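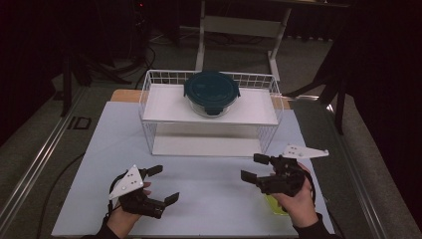
Nimine 开放家务任务记录:机器到底能不能替我们收拾厨房?

大家好,我是 Hammad Ghauri,在 Nimine 负责家务任务这一块。按惯例新闻稿应该由公关同事来写,用第三人称,开头先夸自己“领先”。这次我跟他们商量了一下,让我自己写,他们居然同意了(条件是我不许超过交稿时间,结果我还是超了)。

先说正事。从十一月起,Nimine 会把过去一段时间做的家务任务记录分批放出来,高校、小团队、个人开发者都可以申请使用。第一批共 479 段,全部是桌面上的收纳和取放:把带盖的保鲜盒放上架子、从架子上取下来、放进下面一层、换个位置再放一遍。听着很无聊对吧?我第一次跟我妈解释自己的工作时,她问我,那你们什么时候学炒菜。

妈,还早呢。

为什么从一个保鲜盒讲起

大家在网上看到的机器人视频,叠衣服、倒咖啡、后空翻,看多了会觉得家里那点活儿早就该有机器来干了。我每次参加行业聚会都要被问一遍:“现在到底行不行?”我的回答一直在变,有时候取决于当天上午测试的心情。

所以这次我想认真写一下,我们自己觉得行到什么程度。

拿起一个玻璃保鲜盒,放到铁丝置物架的上层,人做这件事根本不过脑子。机器要做,麻烦一个接一个。玻璃是透明的,相机看过去,看到的有一半是后面的架子;圆形的盒子夹偏一点就会转;盖子四周有锁扣,扣子要是没合上,搭下来那一片正好挡在夹爪要去的地方。置物架上下两层之间的空档不算高,手腕角度不对就进不去,进去了也不一定出得来。还有重量。空盒子和装满红烧肉的盒子外形差不多,拎起来完全是两码事,我们的同事第一次换成装了水的盒子时,前面调好的力度基本全部作废。

我们现在的做法是让人先来做。操作的人两只手各拿一个手持夹爪,夹爪上装着带标记点的小板,动作就这么一遍一遍记下来。人怎么伸过去、什么时候慢下来、两只手怎么配合,都在里面。拿着夹爪干活和空手干活差别挺大的,我自己第一次上手,十分钟不到就开始想念自己的手指头了!没有指尖的感觉,盖子按下去有没有扣紧全靠眼睛和耳朵。可也正因为这样,录下来的动作才是机器有希望照着做的动作,毕竟它也没有手指头。

哪些行,哪些还不行

我按自己的判断说,同事们未必全同意。

单个物品的取放,在桌面上,光线正常,东西是见过的,我觉得可以拿出来给人看了。硬质的、不透明的容器最好办。玻璃的差一些,但今年进步很明显,年初我们还在为一只玻璃碗开会开到晚上九点。

换一个没见过的架子,勉强。架子的隔层高一点低一点都还好,铁丝的架子比平板的架子难得多,夹爪的边角很容易勾到网格里去。勾住之后怎么退出来,人会轻轻晃一下手腕,机器到现在还经常选择硬拽。这个画面我看过太多次了,每次都心疼架子。

开盖子、扣盖子,不稳定。四面锁扣的盖子,扣第一个的时候对面会翘起来,人会下意识用另一只手压住,两只手之间的时机差一点点都不行。我们单独录了一部分双手配合的内容,会放在第二批里。

整理一整个厨房台面,不行。不是说永远不行,是我现在不愿意在新闻稿里写“可以”两个字。台面上有抹布,有没拧紧的酱油瓶,有猫。谁要是跟您说一台机器今天就能把您家厨房从早到晚管起来,麻烦请他来我家试试,我家的水槽随时欢迎。

车间里的情况要好一些

家务说完了说说车间。我们的合作伙伴 Braltitell 做的是小件分拣和配货,他们的工位跟厨房比起来简直是天堂:货架固定,灯固定,箱子的尺寸就那么几种。我们把在桌面上练出来的取放方法带过去,调试的时间比我预想的短。合作试点目前有 4 个工位,都在做料盒上架和补货,旁边一直有人看着,出了问题随时接手。

现场的老师傅们意见很多,也非常有用。有一位看了半天,跟我说你们这个机器放盒子的时候太客气了,离架子还有一截就开始减速,一天下来少放多少。我回去一查,确实,因为我们记录的都是玻璃容器,操作的人自然会小心。料盒是塑料的,完全可以干脆一点。后来我们专门重新录了一组放料盒的动作,速度这才上来。

这件事让我改了一个想法。以前我总觉得厨房学会了,车间自然就会了,现在我会先问一句,手里拿的是什么。

这次具体放出什么

申请通过的团队可以拿到以下内容:第一批的全部取放记录,包括左右两只手的夹爪轨迹、开合状态和对应的画面;每段附一份简单的文字说明,写清楚任务是什么、做成没有。失败的我们也留着,没有剪掉。团队内部为这个争过一阵,有同事觉得失败的片段放出去不好看。我的意见是失败的片段最值钱,盖子滑下来那一下,手是怎么去补救的,换成剧本写都写不出来。最后我赢了,代价是请了一顿火锅。

配套的整理工具叫 Rekon,用来对齐时间、检查轨迹有没有断、把坏掉的片段挑出来。它的界面说实话不太好看,是我们两个工程师自己用着顺手写的,按钮的位置有点随性。如果您用着觉得别扭,欢迎来信,骂也可以,骂得具体一点更好。

另外还有一套叫 Kozan 的任务清单,把家务拆成一小步一小步,方便不同团队用同一套说法来比较结果。目前清单上有 40 项,从“把盒子放到上层”到“把架子上的东西腾空再摆回去”。我特别想听听大家觉得还缺什么。我们自己列的时候就发现,每个人心里的“收拾一下”差别太大了,有人是把东西摆齐,有人是把东西塞进柜子里看不见为止(我是后一种)。

怎么申请

在 Nimine 网站的合作页面填表就行,写清楚团队是做什么的,打算拿这些记录干什么,几句话足够,不需要写成论文。我们会在收到后尽快回复,最长可能要等上 3 周,年底事情多,请多包涵。学生和个人开发者免费使用,公司用户请先联系我们聊一下授权范围。

申请的时候请留意两点。记录里的物品和架子都是普通家用的样式,您要复现的话不必找一模一样的,尺寸相近就可以;但夹爪的开合范围请尽量接近,差得太远轨迹就对不上了。还有,画面没有做过美化,背景里有什么就是什么,做视觉的朋友请自己评估要不要裁剪。

接下来

第二批以双手配合为主,包括开合盖子、一手扶架子一手放东西、两只手换着拿。第三批想做软的东西,抹布、保鲜袋之类,我在会上提的时候大家都沉默了几秒。软的东西确实难,保鲜袋尤其难,每次拿起来形状都不一样,人自己都经常找不到开口在哪儿。时间表我先不写了,写了同事会拿着截图来找我。

我们也在找愿意提供真实厨房的家庭,不用收拾,千万别收拾!大家一听说有人要来拍,就把台面擦得能照镜子,那样的厨房我们已经有了。有意愿的朋友可以在同一张表里勾选,我们会先打电话沟通,再约时间上门看。

媒体朋友如果想采访,或者想亲手拿着夹爪试试放盒子,请在表格里选“媒体”,直接会转到我这里。试的时候建议先从上层开始放,下层那个空档,新手基本都会碰到架子,我也碰。

联系人:Hammad Ghauri
Nimine 家务任务组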